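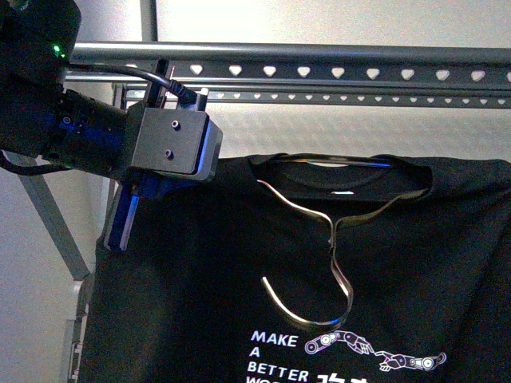

Wire hangers are the best cheap test I know for whether your arm station is properly set up, and I would put one in every home workshop that has a robot in it! They bend, they swing, they catch on everything, and they show up sloppy habits very fast. A black T-shirt on a thin wire one is my favourite, with the fingertip resting on the shoulder beside the neckline, where you can see how much the cloth gives before anything pulls. Do look at where your cable goes as well. Ours curves over the top of the arm down to its plug at the gripper mount, and that curve needs enough slack for the furthest reach you plan to make.

These are the house rules we use at Orcombe, tidied up in June after a good long argument over tea. Borrow whatever suits you.

Before you switch on

Fix the rack first. If you can rock it with one hand, so can the arm. Clamp it to the bench or bolt it to the wall.

Move the arm by hand through its whole reach with the power off, and watch the cable all the way round. Any spot where it goes tight wants sorting now.

Check the finger screws. Ours work loose after 40 or so hangs, – no, make that 40 exactly, because that is when the log sheet tells us to check them, and I love that log sheet.

Tie back long hair, take off lanyards and push your sleeves up.

While it runs

Start slow. We do the first 3 hangs of any session at quarter speed, even when the program hasn't changed since last time.

One person holds the stop button and does nothing else. No phone, no straightening the collar, no folding.

Hands stay out until the arm is stopped and the button is pressed in. Stopped between moves doesn't count – it may only be waiting for its next instruction.

If a hanger hook turns the wrong way, stop and put it right by hand. Letting the arm wrestle with it is how you get bent wire and a snagged neckline.

Clothes and hangers

Old shirts only for practice. Go over the fingertips with a scrap of tights first; if it catches, so will your jumper. A quick rub with fine sandpaper cures it beautifully.

Bin any hanger with a sharp cut end.

Writing it down

Our log is up to 1,911 hangs, all in pencil in a Jondura notebook. Date, garment, speed, what went wrong. It takes two minutes and it's the most useful thing on the bench.

Page last updated 29/09/2018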